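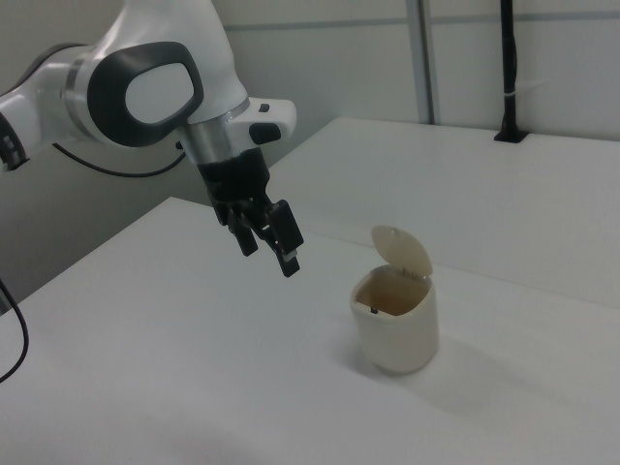 Zillville, November 17, 2024

Figure 2. Small cream-colored container with its hinged lid open, on a white tabletop.

3.2 Lid position and access to the interior

The household survey described in Section 2 covered 74 small containers kept on desks, shelves and kitchen counters. Of these, 40 had a lid joined to the body by a hinge. The present section is limited to that group and to the question of how far the lid stays out of the way once it has been raised. The form shown in Figure 2, with a rounded, squarish body and a one-piece lid, is treated as the reference type.
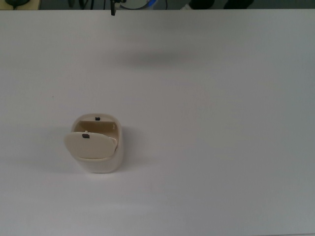

Respondents were asked to open each container, leave it open and return to it later in the day. A lid that stood upright at the back was rated easy to use in nearly all households. A lid that rested partway over the opening was rated lower, even when the owner reported no trouble with the hinge. Montoya, in an earlier study of bathroom storage, found the same preference among older adults and linked it to the habit of reaching in without looking.

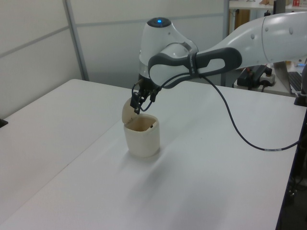

Size matters here as well. In a small container the lid is light and the opening narrow, so a slight lean covers a larger share of the way in. Owners in the Letport sample often kept such pieces for clips, cotton pads or tea bags – things taken out one or two at a time – and 25 of them said that they left the lid up during the day. 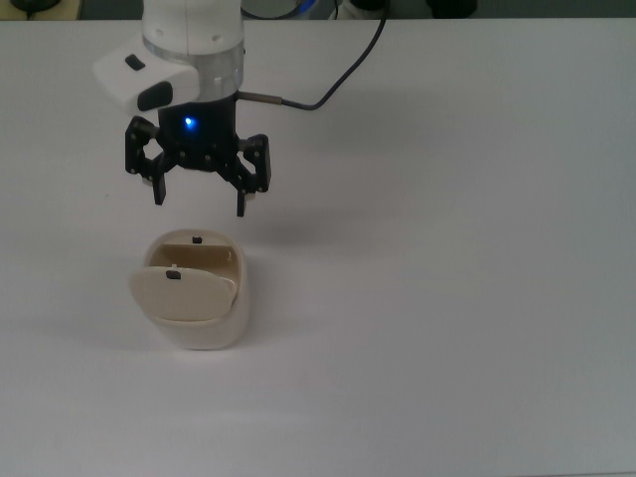 Color was recorded but had no clear effect on the ratings. Several respondents did remark that a pale interior made small contents easier to find, and this point is taken up again in Section 4. Containers with lids that lift off completely were rated on a separate form, and the results are given in Table 2.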